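Planning and Paying for Equipment: Notes for Session 5
Automation for Small Kitchens and Workshops
Course leader: Ewan Mackay

Welcome back, everybody, and thank you for the budget sheets you sent in. I read all of them over a very long pot of tea, and I want to say first that they were better than last year's. What I noticed again, though, is that nearly everyone began with the arm. The arm is the exciting part, I do understand that, and it has the biggest price next to it, so it goes on line one and then the rest of the sheet gets whatever is left over. Tonight we are going to turn the sheet upside down and start with the thing being picked up.

Start with the object

Before you ask for a single quote, write one page about what the machine will handle. How soft is it? Does it come out of something hot? Does it have to be set down on a plate, or can it be dropped in a bin? A steamed bun is a lovely thing to think about here, being round and easy to dent, and you'll find me coming back to buns all evening (those of you who skipped supper have my sympathy).

The gripper and its fingers follow from that page, and so does a good part of your money. Please give the gripper its own line, and give spare fingers another. Then look closely at how a gripper is built before you decide what you can replace yourself and what has to go back to the supplier.

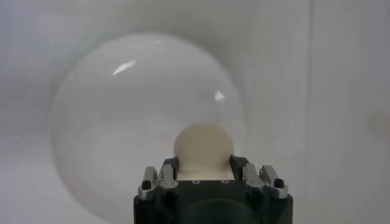 When you talk to a supplier, ask which parts they keep on the shelf. In our worked case, the Prendergast quote listed a set of replacement finger pads at $75, and the Drastmont quote had them folded into a yearly service plan at $375. Neither is wrong. If your machine will run every day next to food, the plan may well suit you – you will be calling them anyway. If it will run two afternoons a week for a class, buy the pads and learn to change them. What you mustn't do is compare the two totals without noticing that one has the pads in it and the other doesn't, and I say that as a person who once did exactly this and had to go back and explain himself.

The work area costs money too

Now for the part of the sheet that is nearly always too thin. An arm needs somewhere to stand and something to work on. It needs a table that takes the cooker and the plate with space left over to set a lid down, a spot close by for a laptop, and enough outlets that you aren't running cords across the floor. Draw the table from above, to scale, with everything on it. Then draw how far the arm reaches. Half of you will find that you need a bigger table, and it's much nicer to find that out with a pencil. 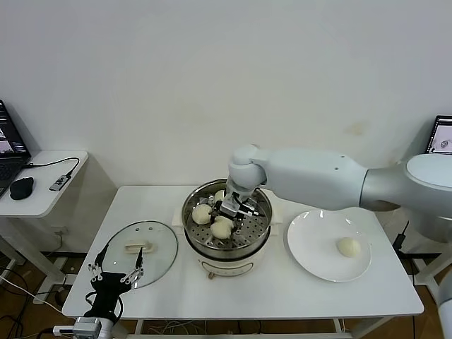 Cooking gear is cheap next to the rest, so people leave it off altogether, and then it gets bought out of somebody's pocket. Put it on. Put on a second one as well, of the same model, so that a broken pot doesn't stop your work for a week while you teach the arm where everything is all over again. The same goes for plates. And leave a line for food! You will go through a great many buns in practice, and they are a running cost like any other. In the Kurent plan, which is the one in your packet, the food line was set at $200 for the first month and was raised in April.

If you are planning for two arms, don't simply double everything. The table may be shared, and perhaps the laptop too, but cables, mounts and setup time all grow, and setup time grows faster than you'd like. Ask each supplier how many hours of setup are in the price, and what an extra hour costs after that.

What to bring next time

The visit to the Pisbridge workshop is on Sat 9 March, and we will meet at the side entrance. Before then, please redo your sheet in this order:

Object page, one side only
Gripper, fingers and spares
Table, mounts, power and cable covers
Cooker, spare cooker, plates, food
Arm or arms
Setup hours and training
Service or repair money for the first year

Bring two copies, one to mark up and one to leave with me. If a price is a guess, write "guess" next to it in pencil. I don't mind guesses in the least, so long as I can tell which ones they are.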